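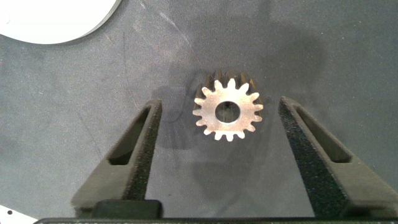
Small spur gear, 15 teeth, on the grey surface. Bore facing up.

February 12, 2019

Gears for the Pollarley feed unit. Started on the small ones this morning, as the large ones are still waiting on the surface plate being free.

The batch came from Ukwood in December and has sat in the drawer since. Order was for 300, box label says 300, I have not checked. Took 5 out of the top tray and left the rest bagged.

Tooth count on the drawing is 15 and the gear in the photo agrees. I mention it because the older Pollarley drawing had 16 and there is still a copy of it pinned over the lathe. Somebody please take it down. I would but I don't know if Flasarine are still working from it.

Notes on the gear in the photo:

Face is plain between the bore and the tooth roots, no lettering. So once these are out of the bag there is no telling them from the Chuang ones by eye. Keep them in labelled trays.

Colour is on the coppery side, a bit mottled, browner towards the upper and middle part of the face under this light. The grooves down the side look much darker than the face. Can't say from looking whether that is shadow, old oil or the finish. Will wipe one down with solvent and compare it with an unwiped one.

Edge of the bore is bevelled and shows up as a bright thin ring. Drawing asks for a chamfer on both sides. Only looked at the top side so far.

Tried all 5 on the test shaft. Four went on by hand. The fifth stopped halfway and I didn't force it. Put it in the red tray with a tag. Plug gauge is out on loan to the other bench, so no bore sizes today, only the shaft test, and that shaft has had a lot of use. Don't read too much into it.

Ran one of the four against the brass pinion at 600 rpm with light oil. A bit of a tick once per turn for the first minute, then quieter. Stopped at 174 seconds when the belt started to walk. Belt is the same one as last time and wants replacing before anybody tries a longer run. Part number is on the inside of the cupboard door.

Backlash felt all right by hand. Not measured. The dial gauge stand has lost its clamp screw again, M4, short one. There may be a spare in the Flasarine kit.

Storage: the drawer is no good for these. The bag had split at one corner and the top tray slides about when the drawer is opened. Moved everything into the lidded box on the second shelf, with a sheet of foam under each tray. Small gears left side, large ones right.

To do:
New belt
Get plug gauge back, size the one in the red tray first
Turn the other four over and look at the chamfer on the underside
Solvent wipe on one, leave one as it is
Ask Chuang what finish theirs have
Old drawing off the wall

Large gears next, once the plate is clear.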